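The Stop Is Not a Rule

Cengiz Sezer
Oct 30, 2026

I have worked with conveyor cells for many years, first as a fitter and now as the person who signs the acceptance papers. In August I was asked to read the new internal standard at Tumeo, where two lines had just been given robot arms. The document has 51 pages. I read all of them, and I want to write down why I think most of them are about the wrong thing.

The standard is very good about the emergency stop. It says where the button must be, how high, what color, how often it is tested, who may reset it and in which book the reset is written. I have no complaint with any of this. A stop button that does not work is a crime in my opinion. But after those pages a reader can believe that safety on a line is a question of stopping, and I believe it is mostly a question of what happens on the many ordinary days when no person presses anything.

Let me take one ordinary matter: who owns the space above the belt. When a conveyor works alone, everyone understands the space. The belt brings a part, the part goes past, and a person who wants to reach over the rail looks left and right as he does on a street. When an arm works over the same belt, the space has two users and sometimes three. The arm does not look left and right. It has a volume where it is permitted to move, and this volume was typed in by an engineer who perhaps now works in another city.

I asked at Tumeo to see this volume on paper. It took 2 weeks to find it, and the drawing showed a gripper that had been replaced already. The new gripper was longer. So the official space and the real space were different, and the standard had no sentence which obliged anyone to notice.

This is my first proposal. Whatever is fixed to the wrist must be on the drawing, with every finger, plate, bracket and cable, and when something is added the drawing changes on the same day. I mean also the small things. In every workshop I know, people print a holder or an adapter in plastic, screw it on before lunch, and by the evening it is part of the machine. I do not want to forbid this, it is how good ideas come. I only want that it gets a number and a date, and that somebody measures the clearance to the rail again.
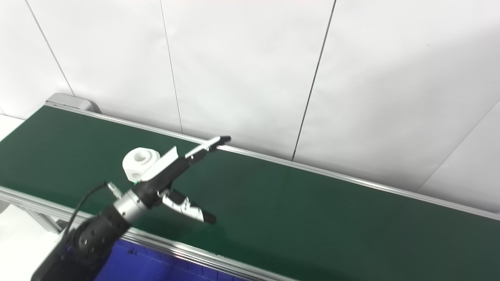
Orellana wrote to me after reading a draft of this text that such a rule would kill all development work, that on a test line the gripper is changed before breakfast and again after it, and that a drawing for every change would be a drawing which everyone fakes. I took this letter seriously, because the last part is true. A rule which is too heavy is obeyed with a pen and ignored with the hands. I have seen inspection sheets filled in for a whole month with the same pen on the same afternoon.

My answer is that the drawing can be small. A hand sketch with three dimensions is enough for a test line: how far the longest finger goes past the wrist, how wide the tool is at its widest place, and how low it may come over the belt. Pin it to the cell. At Ratano they have done this since the first robot, and their sheet fits on one side of paper. It is dirty and it has coffee on it. I trust it more than the 51 pages, as the dirt shows me that people touch it.

My second proposal is about cables. The standard at Tumeo speaks about cables in the cabinet and cables in the floor, but the cable which goes along the arm to the tool is not mentioned. A loop is needed there, or the wrist cannot turn. But how big a loop? If it is too tight, the connector suffers. If it is too wide, one day it catches a corner of the rail, or a part which is passing. I ask that the arm is moved by hand speed through its full work, once, with one person who watches only the cable. It is a boring task, and it takes 40 minutes on a normal cell.

My third proposal will please fewer people. The speed of the arm near the belt should be decided by the one who clears the jams. At present it is decided by the one who needs the output figure. At Jornano I sat in a meeting where the cycle was shortened by 140 milliseconds, and all in the room were satisfied, and not one of us had ever put a hand under that gripper to take out a crooked part. I include myself. Afterwards I went to the line and asked the operator, and she told me very politely that she would have liked to be invited.

I know what can be said against me. The international standards already contain the risk assessment, and a good risk assessment covers the tool, the cable and the speed. It does, on the day it is made. Then it goes in a folder and the machine goes on changing. What I miss in our local rules is the connection between the folder and the screwdriver, some small duty that wakes up each time the machine is no longer the same.

For Tumeo I have written these three points on one page and asked to put it before the pages about the stop button. They have answered that it can be an annex. I have asked again. If the answer is still annex, I will sign the line only with the present gripper named in the paper, and the next person who changes it will have to come and speak with me.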